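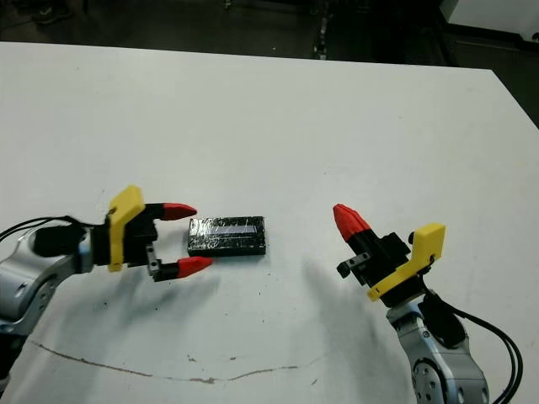

양팔 정렬 작업 연구: 자주 묻는 질문

최종 수정: 2020년 1월 30일

이 연구에서 다루는 문제는 무엇입니까?
작업대 위의 직육면체 물체를 두 팔로 집고, 옮기고, 나란히 정렬하는 동작을 사람의 원격 조작 시연에서 학습하는 것입니다. 저희가 쓰는 방법의 이름은 Flenari이며, 두 팔의 동작을 하나의 정책이 함께 출력합니다.

팔마다 정책을 따로 두지 않은 이유가 있습니까?
초기 버전은 정책이 두 개였습니다. 한쪽 팔이 물체를 집는 동안 다른 팔이 너무 일찍 들어와 충돌하는 경우가 잦았고, 이를 막는 규칙을 손으로 계속 추가해야 했습니다. 7월에 단일 정책으로 바꾸면서 그 규칙을 모두 뺐습니다.

시연 데이터는 어느 정도 사용했습니까?
조작자 4명이 총 26시간 분량을 기록했습니다. 조작자별 편차를 보려고 한 사람의 데이터를 제외하고 학습한 결과도 부록에 실었습니다.

검은 물체처럼 표면이 반사되는 경우에도 동작합니까?
동작하지만 성공률이 떨어집니다. 광택이 있는 면에서는 윤곽 추정이 흔들려 집는 위치가 긴 축 방향으로 밀리는 일이 있습니다. 학습할 때 밝기와 반사를 무작위로 바꾸어 일부 줄였습니다. 무광 물체만으로 학습한 모델은 이 조건에서 쓰지 않는 것이 좋습니다.

물체가 두 개 놓이면 무엇이 달라집니까?
집을 대상을 먼저 정해야 하고, 옆 물체를 건드리지 않도록 손가락이 들어갈 자리도 확보해야 합니다. 간격이 좁을 때는 바깥쪽 끝을 잡도록 시연했습니다.

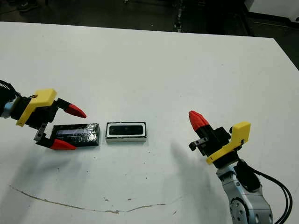 그림 2. 물체 두 개 조건. 왼쪽 그리퍼의 두 손가락이 검은 상자의 왼쪽 끝을 사이에 두고 벌어져 있고, 그 오른쪽에 흰 테두리의 물체가 놓여 있다.

한쪽 팔만 쓰는 구간에서 다른 팔은 어떻게 합니까?
대기 자세를 따로 지정하지 않았습니다. 시연에서 조작자가 두던 위치를 정책이 그대로 배우며, 그 위치는 시도마다 조금씩 다릅니다.

성공은 어떤 기준으로 판정합니까?
두 물체의 긴 축이 이루는 각도가 7도 이내이고, 어느 물체도 작업대 밖으로 나가지 않으면 성공입니다. 제한 시간은 18초입니다. 시간을 넘긴 시도는 최종 배치가 맞더라도 실패로 기록합니다.

가장 흔한 실패는 무엇입니까?
첫 번째는 물체를 내려놓은 뒤 손가락을 빼면서 물체가 돌아가는 경우입니다. 낮은 물체의 윗면 위로 손가락이 지나가는 경우도 있습니다. 손목에 힘 센서를 쓰지 않으므로 접촉을 직접 감지하지는 못합니다.

다른 로봇에 그대로 적용할 수 있습니까?
확인하지 못했습니다. 정책의 출력이 관절 각도이므로 팔의 구조가 다르면 다시 학습해야 합니다. 손가락 끝의 모양만 바꾸는 경우에도 추가 시연을 권합니다.

코드와 데이터는 공개됩니까?
학습 코드는 Dendmont 연구실 페이지에서 받을 수 있습니다. 시연 데이터는 정리 중이며, 신청서를 제출하면 일부를 먼저 제공합니다. 담당자는 Estela Painemal입니다.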